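Tilwood Tabletop Notes

Version 3
Maintained by Manaia Brunton

What this covers

Tilwood is a set of images and short written notes on wooden tabletops, kept for people who need to tell one surface from another by its grain. It holds 72 entries so far. Each entry has a photo, a surface name, and a few lines on how the grain runs. Most of the tables are brown, and the set is weak on pale and painted surfaces. Adding more of those is the main job for the next version.

How entries are written

Start with the main direction of the grain as it lies in the photo, either horizontal, vertical or slanted. Next, note any figure that breaks up the straight lines. Three words cover most of it. A streak is a dark line that may waver but stays open. A loop closes on itself. An arch comes to a point or a rounded top and stays open at the other end. After that, say where on the table the figure is easiest to see.

Leave out the species unless the owner has paperwork for it. Earlier versions guessed, and 19 entries had to be corrected when the guesses did not hold up. The same goes for finish. If you only have the photo, write "finish not recorded."

Sample entry

Surface name: Stilto
Color: brown
Grain: mostly horizontal
Figure: darker wavy streaks, long loops, pointed arches
Clearest areas: near the upper middle, along the left side, and to the lower right of center
Species: not recorded
Finish: not recorded

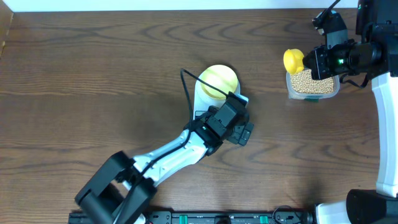 Folders and names

Photos are in the folder called surfaces, and the notes are in entries. A photo and its note share the same name, so the note for stilto is stilto.txt. Use lowercase and no spaces. If a table is photographed again after sanding or oiling, give it a new entry and put the old name on the last line.

Known problems

Color words are loose. Two people wrote most of the notes, and one of them used "tan" for tables the other called "brown." Treat color as a rough guide and sort by figure first.

The entries for Pathirana and Flavalow were swapped in version 2. They are correct in this version. If you have an older copy, replace both notes.

There is no scale in the photos. Do not use them to measure the spacing of the grain.

Changes and corrections

Send corrections to Manaia Brunton with the surface name in the subject line. Include the old wording and the new wording. The next update is planned for March.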